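Trenduvden: a word list of homemade kitchen talk

README, third release

Trenduvden is a collection of the words people use in their own kitchens and nowhere else. Every home seems to have a few. The heel of the loaf, the drawer where the batteries live, the last inch of milk that is too much to pour out and too little for cereal – somebody has a name for it, and quite often the folks next door have a different one. We love these words and wanted them in one place, in a format that is easy to search, sort and reuse.

The release has 420 headwords, drawn from 700 submissions. A submission is one form sent in by one household, and many of them carried the same word or a close cousin of it. (The butt end of the bread alone could fill a small book!)

What's in the download

words.csv – the main table, one row per headword
variants.csv – spellings and sound-alikes, linked back to the headword
stories.csv – short notes from contributors on where the word came from, if they knew
topics.txt – the topic labels and what we mean by each one
changes.txt – what moved between releases

Everything is UTF-8, comma separated, with a header row. If you open words.csv in a spreadsheet program, tell it the columns are text. One of our favorite entries is a word for leftovers that looks a lot like a date, and spreadsheets will cheerfully turn it into one.

Columns in words.csv

id: a number that never changes, even when the spelling does
headword: the most common spelling among the submissions
part: noun, verb, adjective, shout
meaning: one plain sentence, written by an editor
topic: one label from topics.txt
homes: how many households sent it in
passed_down: yes, no or unknown
heard_from: child, parent, grandparent, roommate, other
example: a sentence from a contributor, lightly trimmed

"Shout" started as a stray note from Hefin Rosser and ended up as a proper part of speech in the table. It covers the things people yell when carrying a hot pan behind someone, or when the last cookie is up for grabs. These didn't fit under noun or verb and we got tired of arguing. It is now the most fun column filter in the whole set, so do try it.

Topics

The labels are bread, leftovers, spills, drawers, dishes, drinks, tools, being hungry, calling people to eat, and pretend cooking. Each headword gets exactly one. That hurts in places. A word for the crusty ring left by a sauce could be spills or dishes, and we flipped back and forth on it through two releases before settling on dishes. If you want your own labels, stories.csv usually has enough in it to sort by hand.

Tools is the biggest group. People really do rename their utensils, and they rename the flat ones most of all. Lindalva Rocha edited this part and wrote a lovely long note on it in topics.txt, including why flipper, turner and spatula are left out (they're in ordinary dictionaries) while the thirty-odd pet names for the same object stay in.

Pretend cooking is the newest label and the one I'm happiest about. Children at a play stove talk the whole time, and a lot of that talk travels to the grown-up kitchen and stays for decades. We have a word for soup with nothing in it. We have a verb for stirring very fast so that it counts as done. Several contributors in their sixties still use a word they made up at four, and their own kids picked it up without ever hearing where it started.

How the words were gathered

Contributors filled in a form on paper or online. The form asked for the word, what it means, who says it, and a sentence using it the way it would be said at home. That last question did most of the work. Meanings tend to come out stiff when you ask for them cold, and then the example sentence arrives and suddenly you can hear the whole room.

Ásdís Norðdahl set up the form and read every single reply. Esben Oddsson matched the variants, which is slow going: two spellings may be one word heard differently, or they may be two words that happened to land near each other. His rule is that they're merged only if the meanings match as well. Zlata Harasym wrote most of the one-line meanings, and I think they're a joy to read straight through with a cup of tea.

Of the 420 headwords, 295 have a story attached. The rest came with a shrug, which we recorded as unknown. Please don't read unknown as "no story exists." A good number of people wrote back months later after asking an aunt.

What we left out

Brand names used as plain words. Swear words, unless the word was clearly a homemade swap for one (we kept those gladly). Recipes. Names of pets, people or particular pans. Anything that a contributor asked us to take down, and that offer stays open.

We also left out place names for contributors. The form had room for them, but in small communities a rare word plus a town is enough to point at a family. The heard_from column is as close as we get.

Known problems

The list leans heavily on English. Words from other languages are in there when a household uses them in the middle of English sentences, and they're marked in the story, but this is a long way from a fair picture of any of those languages.

Households with children are over-represented. They had more to report, and they also had someone at the table yelling the words while the form was being filled in.

The homes column is a count of forms and should not be used to say how common a word is out in the world. A word with one home next to it may be used by half a county that never heard of us.

Some examples were trimmed too hard in the first release. Row ids below 400 have now been checked against the original forms and put back where needed. The ones from 400 up were trimmed under the newer, gentler rule.

The sister lists

Drurov is our list of words for weather seen from a window, put together in the same way and with the same columns, so the two can be stacked. Ullach is smaller and covers car trips. Nørgaard is a plain reader for all three – a little script that prints a random entry every time you open a terminal. I've had it running since January and still get surprised by it.

Using the list

You may copy it, share it, print it, teach with it and build on it. Please name Trenduvden and keep the ids so others can trace a word back. Teachers have been using it for writing warm-ups, and there's a crossword maker out there who swears by the shouts. If you make something, tell us! We keep a page of links and it's a treat to add to it.

Sending in a word

Use the form in the download, or write an email with the same four answers. One word per form, please, but as many forms as you like. Don't worry about spelling. Write it how it sounds when you say it with your mouth full.

If your word is already in the list, send it anyway. The homes count goes up by one, and your example sentence may well be better than ours.

Pictures 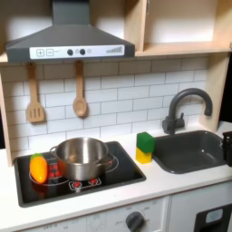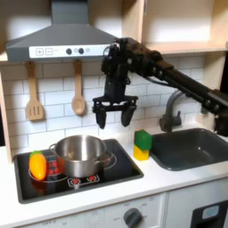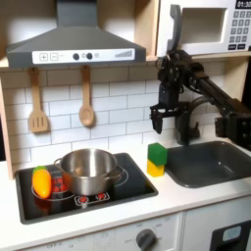 Play kitchen with a gray range hood and a white subway-tile backsplash. See topic label: pretend cooking.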